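Skargate Allotment Association
Minutes of the winter general meeting, 2025-12-21
Held in the back room of the Palacios, the hall heating having once again declined to attend

Present: fourteen plot holders, one dog
Apologies: the usual people, for the usual reasons

1. Minutes of the August meeting
Read and approved, after the word "shouting" was changed to "discussion" in item 6.

2. Water
The Buvstead side still has no pressure after ten in the morning. The plumber's quote for a new line is $2,000, which was received in silence. A second quote will be sought. Until then plot holders on that side are asked to water early, and plot holders on the other side are asked to stop telling them how nice it is to water whenever you like.

3. Money
The balance stands at $300 after the fence repair. A proposal to raise the annual dues by $5 was debated for longer than the fence took to repair. Carried, nine to five. One member wished it recorded that he voted against and would do so again.

4. Celura potatoes
The group order of Celura seed potatoes will go in during the first week of January. Anyone who wants some must write it on the sheet. Saying it over a hedge does not count as an order, as three members learned last spring.

5. Compost
The shared heap contains a garden chair. It has been there since August and is not breaking down. The owner may collect it without questions being asked. Cooked food is still not allowed, and lasagna is cooked food.
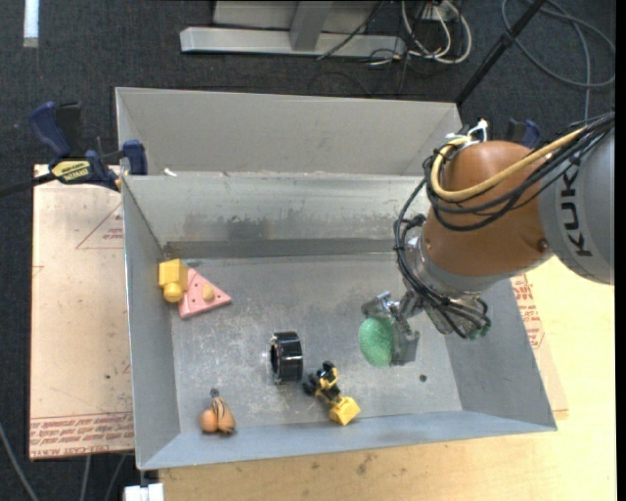
6. Paths
The main path is to be kept wide enough for a wheelbarrow — a full-size one, as measured by the wheelbarrow and by no other method. Squash may not be trained across it. The member with the squash said it had trained itself. Wood chips will be spread in late winter if the tree company remembers us.

7. Summer show
Motion to bring back the heaviest onion class: carried. Motion to weigh the onions without the soil: carried, with some muttering.

8. Any other business
The gate code will change on New Year's Day. The new code will be given out in person and should not be chalked on the gate.
The dog was thanked for its patience.

Meeting closed at 4:40, when the room was needed for a birthday party. Next meeting in March, heating permitting.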